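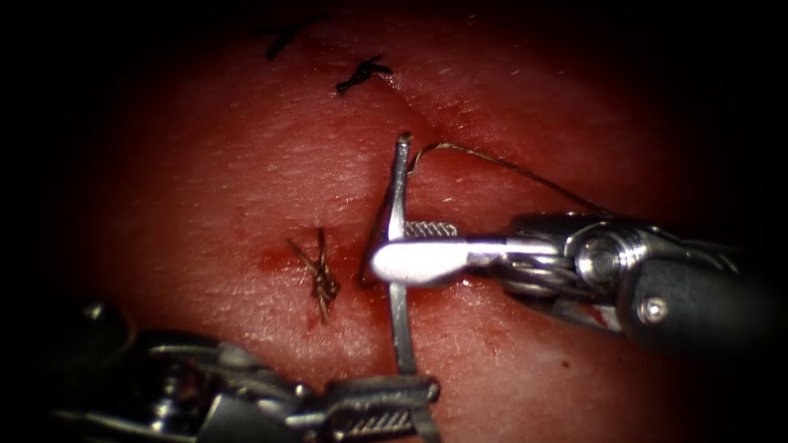
Two needle drivers on one curved needle, three knots already in.

Can machines do the chores yet? (split from "mending jeans by hand")

Posted by dauda_mends, 12 May 2021

I put the picture first so that everybody looks at it before they answer. My question is simple. I repair clothes, curtains and sometimes tents in a small shop in Lerisgate. Every month a customer tells me that soon a robot will do my work. I always laughed at this. Then I saw instruments like these, with a needle held in two metal jaws, and I did not laugh so much.

Sewing in soft, slippery material is the hardest thing I know how to do with my hands. If a machine can hold a needle like this in tissue, why can it not sew a button on a shirt in my shop? Or fold the shirt after? I would like to hear from people who work with machines, and also from people who only wash dishes.

Reply by gatstead_lathe

You are mixing two things. A surgical system of the usual kind is not deciding anything. A surgeon sits at a console and moves the handles, and the instruments follow. Very good tools, but the skill is in the chair. It is the same as saying my lathe knows how to make a bushing.

I can't tell from one picture who or what is driving this one, so I speak in general.

Reply by dauda_mends

I accept this. But some research groups do try to make the stitch without the surgeon, no? I have read about it. That is why I wrote "yet" in the title.

Reply by plumtree_k

They do try, and I think people here are too quick to say "it's only a remote control". Look how the needle is gripped in the middle by one tool and near the lower end by the other. My mother taught me hand sewing and passing the needle from one hand to the other was what I dropped most. If software can learn even that one part, I call it a chore done by a machine. A small chore, but a real one.

Reply by gatstead_lathe

One part of a chore is not a chore. We have a loading arm on the shop floor at work, bought for 300 brackets per shift. It does the brackets. When a bracket comes with a burr on the edge, the arm stops and waits for a person. I am the person. The burr takes me 5 seconds and I don't think about it. I would not let that arm near my laundry.

Reply by Colm Keogh

I was a theatre nurse before I retired, so maybe I can add something about the picture itself. Look at the thread. It leaves the top of the needle with a little kink and then runs off behind the wrist of the right tool. Thread is the part that causes trouble. The needle is stiff and goes where you send it. Thread goes where it likes, and it catches on every corner.

Also the knots are not all the same. The two upper ones are black thread, and the lower one is brownish with several short ends sticking out. The knot is where I have seen young doctors lose their patience, and they had two good hands and years of school.

Reply by dauda_mends

Colm, thank you, this is exactly my experience with cloth. I can teach a beginner to push a needle in one afternoon. To keep the thread from tangling takes the whole winter. I had a girl who started in February and she still makes nests.

Reply by mrs_tiller

I am one of the people who only wash dishes. I don't see why we talk about operations. A hospital can pay any price for a machine and have trained people standing next to it. My kitchen has me. I bought a Fastus floor robot and it is fine on the floor, but I must lift 3 chairs and all the cables before it starts. So who is doing the chore?

Reply by plumtree_k

You do 2 minutes and it does the rest. I would take that deal for ironing any day.

Reply by mrs_tiller

It is not 2 minutes in my house – you have not seen the cables.

Reply by gatstead_lathe

This is my point also. The machine is good when somebody prepares the place for it. In a factory we bolt everything down. In an operating room the light is right and the tools are laid out. At home there is a sock on the stairs.

Reply by plumtree_k

But tissue is not bolted down. It stretches, it shines, it bleeds a little. You can see how it sinks where the needle goes in. To me that is closer to a sock on the stairs than to your brackets. I still say sewing on a button will come before folding a fitted sheet.

Reply by dauda_mends

I disagree about the button. A button has a front side and a back side, and you must find the hole from behind without seeing it. But if somebody builds this machine, please bring it to Lerisgate. I have a box of coats waiting and I will let it try the linings first.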